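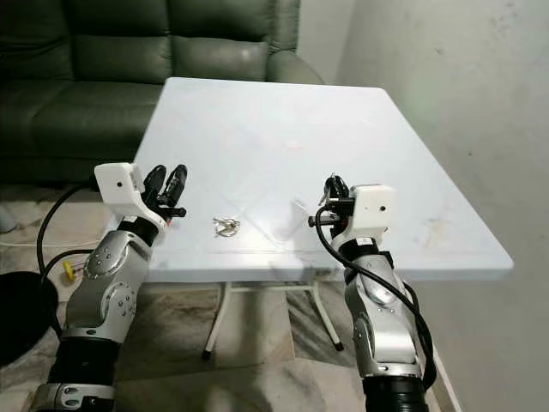
Figure 1. Both arms over the table, with the keys lying between the two grippers.

Session 8: What we learned from the keys task

Last time we finished with the plain version of behavior cloning, where you collect a pile of demonstrations and train a network to copy the actions. Today I want to go through one result in detail, the Livon handover study, since most of you will be running a version of it for your project. The task sounds like nothing. Pick up a bunch of keys with one arm, pass it to the other arm, put it down. I picked it because keys are awful! They slide over each other, they're shiny, they lie nearly flat, and the bunch has a different shape every time you set it down.

Our setup. Two arms, one two-finger gripper each, one head view looking down over both of them. The policy gets the head view plus the joint angles and gripper openings, and it puts out target joint positions. No force sensing at all. Please keep that in mind when you read the failure notes later on, because half of you will want to add a force sensor by the second page (I did too).

The data. We recorded 3,625 demonstrations under the project name Xaba, starting in February. All of them were teleoperated, and every one starts with the keys somewhere new on the tabletop. We kept the fumbles in. If the operator missed the ring and went back for it, that stayed in the recording, and I'll come back to why I think this mattered more than anything we did to the network.

The method. Plain cloning predicts one action at a time, looks again, predicts the next one. With keys this goes badly. The fingers come down, the view changes a tiny bit, the policy changes its mind, and the gripper sits there trembling over the ring. So we moved to action chunks. The network looks once and predicts the next 20 steps, the arm carries out the first 8 of them, then it looks again and predicts a fresh 20. The steps you don't use are thrown away. That feels wasteful, but predicting further than you act makes the early steps smoother. You can think of it as asking somebody where they're walking before asking which foot goes next.

Why not carry out all 20? We tried it. The motion looks lovely right up to the moment the keys shift under the fingers, and then the arm keeps going and closes on air. Carrying out a single step brings the trembling back. Somewhere in between there's a good spot, and it moves with the task, so don't copy our 8 into your project without checking it.

The handover itself. This is the part people find hard on paper. Both arms are driven by one network with one output, so there's no message going from left to right saying "I've got it, let go." The timing has to come out of the demonstrations. In our recordings the giving gripper opens a little after the taking gripper closes, and the policy picked that delay up quite well. Where it went wrong was when the taking gripper caught one key and missed the ring. From the head view a grip on one key looks a lot like a good one, so the other hand opened on schedule. Clatter.

Back to the fumbles. We trained a second policy, called Bistness in the plots, on the same recordings with the fumbled parts cut out. I expected it to win - cleaner data, cleaner motion. It did move more neatly, and it lost anyway. Once it had missed the ring it had no idea what to do, and it hovered or wandered off. The policy with the messy data went back and tried again, much like the operators did. I'd take that trade any day.

How we tested. We ran 30 trials per policy, with start positions drawn up beforehand and the same list used for each policy. A trial counts only if the keys end up on the table after a handover. Dragging them across to the other side doesn't count, even though one of our early policies was very proud of that trick. Write your rule down before the first trial, or you'll find yourself bargaining with it by lunchtime.

A few things to look into before next time:

Take one logged run from the Cernance folder and plot both gripper openings against time. Mark where you think the handover starts and compare with your neighbor.

Change the number of steps carried out before the next look, leave everything else alone, and write a paragraph on what changes in the motion.

Think about what you'd add to the input to catch the one-key grip. A wrist view is the obvious answer. Try to come up with a second one that costs less.

Bring your plots on paper if you can. The projector and I are not on good terms.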